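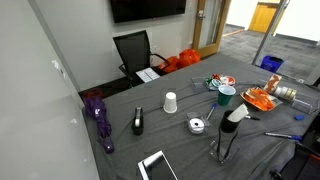

Progress report to the Sustano fund, April
Project: Shared supplies and clear rooms, Nestmont office
Prepared by: Alois Lanz

1. Where we stand

The grant pays for one thing: getting small office and craft supplies out of the meeting rooms and into a central store that people will use. We are past the halfway point and I can't report that the approach works. I can report what has been done.

The large conference room was picked as the test room. All the loose material was to be brought to the long table, sorted, and then either shelved, returned to an owner or thrown out. The first step is going well. The table is crowded with tape, ribbon, pens, cups and trays of small bits, and a purple umbrella has joined them. I have asked twice whose umbrella it is. The second and third steps are going slowly.

2. Spending

Of the budget, $467 has been spent. Most went to Brunner for shelf inserts, the rest to labels. The labels peel. Brunner has offered to replace them and I have accepted, though the replacements come from the same range and I don't expect much.

I have not approved the Vusta storage system that was in the original plan. The sales material promises that staff will put things back because each item has its own slot. Our staff had slots in the old cabinet and ignored them. Before we buy more, I would like to see one month in which the slots we own are used.

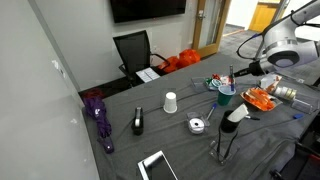
The cloth should also come off the table before anyone judges the result. It is wrinkled, small things get lost in the folds, and it makes a sorted table look unsorted. Facilities wants it kept on to protect the surface. We are still discussing this.

3. Problems

Sorting sessions were planned for every Monday. Of the 6 planned so far, 4 took place. The other 2 lost out to room bookings, which the plan assumed would not happen.

Things set aside tend to stay set aside. The two orange bags against the wall by the office chair are the obvious case. They belong on the disposal list or the return list and at present they are on neither.

The plan also assumes that clearing one room leaves less clutter in the building. I suspect some of it moves down the hall. We have no baseline for the other rooms, so I can't show this either way, and neither can the people who wrote the plan.

4. Next period

Finish the sorting in the test room and close both lists.
Settle the question of the cloth with Facilities.
Check the store weekly and write down what comes back.
Hold the Vusta order until those checks have been done.

I am not asking for more money at this stage.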